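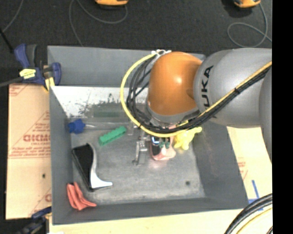

Progress report to the Bikura equipment fund
Bin picking cell, Jedholm workshop
Period covered: April to the date of this report, 16 August 2026

1. Where the work stands

The cell at Jedholm is running on the arm we already owned, and test picking from a single bin has been going on for most of the period. The objects are mixed on purpose: soft toys and hard ones, small parts, things with shiny faces. We have completed 179 logged sessions. The pick software is stable enough that most of our lost time now comes from hardware, and that is what the second half of the grant is meant to address.

The second cell, planned for the Kirnport site, has not been started. The floor space is confirmed and the power supply has been checked by the building's electrician. We are holding the order for its bench until the gripper question in section 3 is settled, as the bench height depends on it.

2. Spending against plan

Spending to date is under the approved budget. The underspend is in two lines, grippers and mounting hardware, and both are delays in ordering. We expect to use the full amount in both.

The line for test objects is overspent by a small sum. We bought toys and household items in ordinary shops and they wear out faster than we allowed for. Soft items lose their seams and small plastic pieces come off. We ask to move money from the travel line to cover this through the end of the grant. Travel has been cheap because Kirnport visits were combined with deliveries.

3. Gripper purchase

The finger gripper does well on objects with a clear edge to close on. It does poorly on flat items lying against a wall of the bin, and on folded soft items in a corner. We had planned to buy a second gripper of the same type as a spare. We now propose to buy one spare set of fingers and put the rest toward a suction tool with a quick changer.

We have two quotes for the tool and changer. The one from Krajčí is higher, but it includes the mounting plate and a delivery time of 36 days. The other supplier would not commit to a date. We recommend Krajčí.

4. Cables and hoses

This was not in the original plan and should have been. The air hose and the cables run along the outside of the arm and are held with cable ties, with a loop left free near the wrist so the joint can turn. It works, but the loop hangs over the bin and can hide objects from above. In 20 of the logged sessions we stopped to retie or reroute something.

A proper dress pack – brackets, a sleeve and a spring return – would fix most of this. We ask that it be added to the list for both cells. Fitting it to the second arm before it is installed will be much easier than doing it later.

5. Bin and fixturing

The bin is held by bar clamps on the rim. That was meant to last a few weeks and has lasted the whole period. The clamps take up room at the rim, and each time the bin is moved its position has to be checked again. A bolted frame with locating pins has been drawn up and can be made locally. We would like two frames made at once, as the setup charge is the same.

The bin itself is scuffed and scratched but sound. We will keep it, and buy a matching one for Kirnport so results from the two sites can be compared.

6. Requests for decision

Move funds from travel to test objects.
Replace the second gripper with spare fingers, a suction tool and a changer, ordered from Krajčí.
Add a dress pack for each arm.
Approve two bolted bin frames.

None of these raises the total. If the gripper order is approved first, the other three can wait until your next meeting without holding up Kirnport.

7. Next period

We will order the long-lead items, fit the first frame at Jedholm and repeat the baseline tests with it in place. The Kirnport bench will be ordered once the changer dimensions are confirmed in writing. Staff hours are expected to stay at the current level until the second arm arrives, and a revised spending table will follow with the supplier's order confirmation.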